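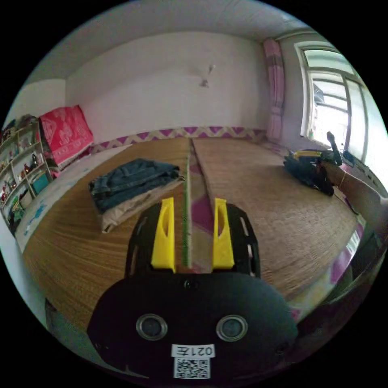
October, session notes, continuing from the page with the coffee ring on it.

I want to get the labeling and handling rules down while they are fresh, as the Holtiver draft is still vague on the two-gripper setups and we keep settling the same questions out loud. First rule, and the one I care about most: both tools get an ID sticker on the back of the body, and the ID has to carry the side as well as the number. 021左 is the pattern to follow, number first, then the character for left, with the code square under it. It reads mirrored in the recordings, so please don't "fix" a sticker on the strength of what you saw on playback – go and look at the tool itself. The log sheet takes the ID as printed on the sticker. I have already had to correct one Vetix sheet where somebody copied the letters backward, bless them.

Second, the resting rule. A gripper that isn't working stays inside the reach of the person using it, and it lies on its side, fingers away from the edge. Hanrahan wants a dock for this. I would love a dock too, but we work on beds and kitchen counters and I can't see us carrying one up four flights of stairs.
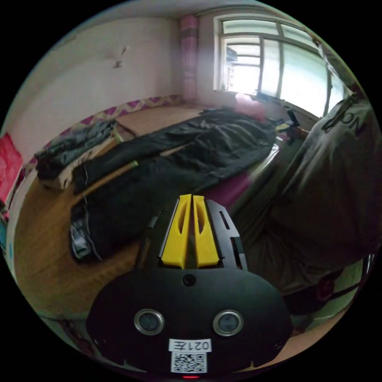 Third, episode length. We said 200 episodes per home and I still think that is fair, but with a cap of 30 in one sitting and then a proper break. Tired wrists make sloppy grasps, and sloppy grasps end up in the set looking just as official as the good ones. If you need to stop at 16, stop at 16 and write it down.

Bedding may change between blocks but never inside one. Same goes for curtains, and for anything folded and put to one side.
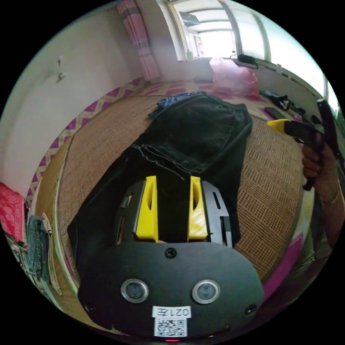
Page last changed: October, 4:30 pm

Added after talking it over with the Usard people, who were very kind about my long list of questions. Jeans count as a two-hand item in every task, even when one hand could manage. Lay them flat first, and only then start the episode. Their own guide lets you begin from a heap, and I can see the appeal, but our folding task is written for a flat start and I'd like to keep the two sets apart until we have a separate name for the heap version.

Also, keep cables and phones off the work surface where you can. I know, I know, I am the worst for this.
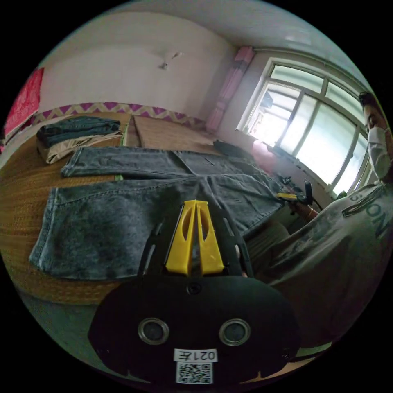 The waistband goes to whichever hand is nearer, and the sheet should say which. If a grip slips, carry on and mark the episode as a slip. Don't restart quietly. I went back and forth on this with myself for most of the afternoon, and I do see the argument for clean runs only, but a slip with a good note beside it is worth keeping and we can always filter later.

Still open: whether bare forearms in view need their own line on the consent form, and what to do about printed shirts. Will ask Holtiver before the next home.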